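Stop tuning the policy and fix the clock

I work on the software side of a small manipulation group, and most of my week goes on things that never make it into a talk. I write the code that takes recordings from hand-held grippers and turns them into something a policy can be trained on. My opinion, after two years of this, is that we spend far too much effort on the model and far too little on the tools that feed it.

Take our last round. We had 228 demonstrations of a two-handed task and a policy that kept closing one hand too early. Three people spent most of April changing the network. The fault was in the import script, which read the gripper opening from one stream and the pose from another and assumed they started together. They didn't.

The fingers are where this matters most. When the tips are nearly touching on something small, a slight error in timing is the difference between a grasp and a miss, and the policy learns the miss quite faithfully.
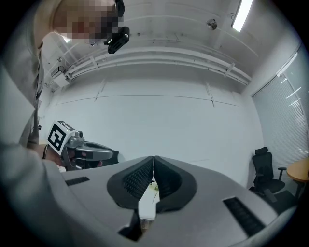
What a marker can and can't tell you

Our planner, Smadi, takes the relative pose of the two hands as an input. Borham, the tool that checks recordings before they go in, used to accept any session where each hand had a good track of its own. I argued against that and lost, then argued again with plots. Two good tracks can still disagree about where the hands are in relation to each other, and for a handover that is the only number that counts.
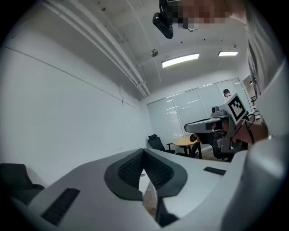
Checking that number is cheap if the software is willing to do it. With a marker cube fixed to a gripper, like the white one with the black-and-white pattern on top, any view that catches it gives you a second opinion on the pose, separate from whatever the main tracker believes. Borham now compares the two and flags a session if they drift more than 10 millimetres apart. It is 118 lines of code. It threw out more bad data in its first month than all our manual review had.

Kamala Kandasamy, who runs our training jobs, thinks I overstate this. Her view is that with enough recordings the errors wash out. That may hold for random noise, but a fixed delay is the same in every session, and collecting 500 more of them gives you the same mistake with more confidence.

I would like to see groups publish their import and checking code next to their weights – dull as it is to read. I would also like reviewers to ask for it.

Comments

beltton_dev: We had the same thing with stream offsets. Do you estimate the delay per session or once per device?

Author: Per session. It changes when the recorder restarts.

R. Bonel: Fair points, but the marker estimate gets poor at steep angles. I wouldn't throw a session out on that alone.

Author: Agreed, it only flags them. A person still decides.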